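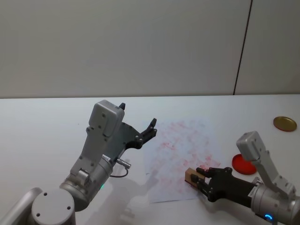 How many times do you have to show a robot a job before it can do it without you?

It depends on how messy the job is, and stamping paper is messier than I thought. For a simple pick and place I've seen decent results from a few dozen demonstrations. For stamping we set ourselves 200, and after today I think we'll want more.

2019-06-28

I got to drive both arms today! All of last week I was on the left one only, with Gisela on the right, and we kept bumping elbows and apologizing. This morning she said she had a grant report to finish and would I mind taking the pair, and I said sure in what I hoped was a normal voice. I have wanted to do this since the first day at Womadlow.

So, two handles, one in each of my hands, and whatever I do with my wrists the arms on the table do a split second later. Squeeze and the fingers close, let go and they open. I'd expected it to feel like a video game. It's closer to wearing somebody else's hands, with oven mitts on, because I can see everything and feel almost nothing. When the block touches the paper I have no idea how hard I'm pressing except by looking. My first few stamps were either a whisper of pink at one edge or I leaned in so far that the arm complained and Masanja stopped the recording. (Masanja is our recording program. It has one sound for everything and it's a very rude sound.)

By ten or so I'd found the trick, or a trick. I was coming down too straight. If I tip the block a hair, let one edge land and then roll it flat, it goes down evenly and I can watch the edge close up against the paper. That's how I do it with my own hand too, I just never noticed before. I got up and stamped a few by hand on scrap to check, and yes, edge first, then flat. Forty-one years old and I'm learning how I use a stamp.

I told Gisela and she wanted to know if I had done the earlier ones the other way. I had. So now there's the question of whether to keep the straight-down ones or throw them out. She thinks mixing the two styles is worse than having fewer, since the thing we train will try to do some average of them, and the average of straight down and rolled is a smear. I argued for keeping a few. We went back and forth about it all through lunch at Karno (lentil soup, too salty, very good bread) and ended up agreeing to train it both ways and look. I love that we can just do that. I spent so many years in a job where the answer was to hold a meeting.

The left arm is the one I feel bad about. The right does all the work, holding the block and stamping, and the left mostly hangs in the air with its fingers open, waiting. I kept forgetting about it! Then I'd look over and it had drifted in over the table because my left hand had drooped, and there was its shadow creeping toward the paper. Gisela says not to worry about small drifts but to care about big ones, as the robot will learn to droop if I droop. I tried resting my left forearm on a rolled towel and that helped a lot. Bring a proper cushion tomorrow. The green one from the couch.

What the left arm is meant to do is hold the sheet when it starts to creep. I did that properly only a handful of times, and it's fiddly, those hooked fingertips want to get under the edge and pick the paper up, when all I want is for them to lean on it. Twice I crumpled a corner. I asked if we could tape the sheet down and be done with it, and Gisela gave me the look, and she's right. If the paper never moves in the training then the first time it moves for real the robot will have no idea what to do about it. So it slides, and it sits crooked, and I am supposed to let it sit crooked and work with that. This goes against everything in me. I straightened it without thinking about it, more than once, with my actual hand, in the middle of a take, and had to throw the take away.

Rows are hard too. In my head I was going to lay the marks down in tidy lines. What I get is lines if you're feeling generous. They're thick in the middle and toward the top and then they thin out, because the middle is where I'm comfortable reaching and I shy away from the near right corner, where the arm gets in the way of my own view. I should make myself go there. Otherwise we're teaching it to be shy of that corner too! I wrote CORNERS on my wrist in pen, and it's still there now, so I've been walking around Uststead with CORNERS on my wrist, and the woman at the pharmacy asked me if it was a band.

Things I want to remember for tomorrow:

- Pause for a breath before the block goes down. Gisela played back some of mine next to hers and mine look frantic. Hers have a tiny stop just above the paper, every time, in the same spot, and apparently the training loves that.
- Grip lower on the block. When the fingers wrap too far over the top, it twists as it meets the paper.
- Don't fix mistakes in a hurry. If I miss, come up, pause, go down again. The recovery is worth keeping and she says the good recoveries are the best data we have.
- Move the lids about between takes. I left the red one in the same place by the right arm for ages, and the gold one at the back. They're there so it learns not to care about them, and it can't learn that if they never budge.
- Drink water.

We stopped at five and went through the whole lot together. The total from everyone is 257 now, counting the ones we'll probably toss, and a bit over half of those have me in them somewhere. It was strange watching myself. My movements without me! There is a little sideways wiggle before I let go of anything, and I do that with my car keys and with the lid of the coffee tin, and there it was, in a pair of metal arms on a white table. Gisela spotted it before I did and laughed until she had to sit down. She said if the trained version wiggles she's going to name the file after me.

She started a training run before we left, just on the rolled ones, to have something to poke at. It won't be any good yet. I know that. She told me about the first job she ever taught a robot, putting a lid on a jar, and how on its first solo try it put the lid down very carefully about a hand's width from the jar, stopped, and went home as if everything was fine. She wasn't even mad. She said it was the politest failure she ever saw, and that she keeps a copy of the video for bad days.

On the bus I started thinking about Dad. He learned to set type in 1973, at a print shop that's been a tire place for years, and the way he told it the old man there didn't explain a single thing. He stood behind Dad, put his own hands over Dad's, and moved them. For a week. Dad used to say he couldn't have told you how to do it, but his hands could. I've heard that story probably every Thanksgiving of my life and I nodded along to it, and this morning, with the handles in my fists, trying to get a machine to feel the difference between leaning and shoving, I finally got what he was on about. I called him when I got in. He wanted to know what kind of ink. I didn't know! He was disgusted. I'm to find out and call him back.

He also asked, when I said the impressions come out blotchy, whether there's anything soft under the sheet. You want a bit of give under it, he said, or the block only hits the high spots. I don't think anyone has tried that. A thin pad of newspaper, maybe. It would change the look of the table for the camera, so we'd have to either do it from the start or do some with and some without, and I can already hear the lunch conversation. But I'm going to bring it up. Imagine if Dad fixes our stamping from his kitchen.

My shoulders are killing me. The left one mainly, from holding up an arm that wasn't doing anything. I had a hot bath and did the stretch with the doorframe and it's somewhat better. My hands keep wanting to squeeze things, I noticed it while I was brushing my teeth.

Gisela's back at the table with me in the morning and we're doing the second batch with the paper turned the long way, then in July the other group comes to see it run. I'd like to have it stamping on its own by then, even a crooked row. I'd be thrilled with one crooked row.

Cushion, newspaper, ask about the ink. Set the alarm for six.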